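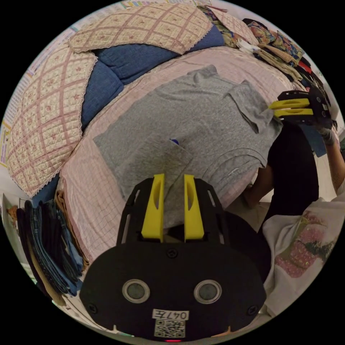
August, 4:30 pm. Folding notes, T-shirts only. Pao-chu Lo still holds that the sleeve-first fold beats the plain halves fold for drawer storage, and I still don't buy it. The claim is that if each sleeve goes in flat before the body is folded, the stack stays square. Maybe. But everything then depends on how flat the shirt is to begin with, and a bed is a poor place to judge that. The gingham sheet does help: with the gray shirt laid over that fine red grid you have straight lines to check the hem against, which I never get on a plain cover. One sleeve is up in a flap and the body is still spread, so that is step one of the Lo fold and no more.

Bed versus table. I wanted a table. Pao-chu says people at home fold on the bed, so we should too. Fair point, but a mattress gives when you lean on it and the cloth creeps. I'd like to see the same shirt done both ways before anyone writes "works on any surface" in the Riturgate handout.

The handout also says 5 folds per shirt. I get 4, unless you count turning it over, and turning over is not a fold. Asked for this to be fixed. Was told it "reads better" with 5. It doesn't.

Drawer test so far: 80 shirts in and out, half of them folded each way. The Lo stack looked neater on top. Underneath, I couldn't tell which was which, and I'd done the folding. We said we would go to 120 before deciding, so no decision.

Things I don't trust yet:
Jersey and heavier cotton lumped together. Thin shirts slump whatever you do to them.
The same two people folding every time. We are both getting better at it — that alone could explain the neater stack.
The Gulance folding board. Tried it once, went back to hands.

Next: same shirts, table, halves fold first this time. Denim stays out of it until the shirts are settled. Pao-chu to bring the short drawer.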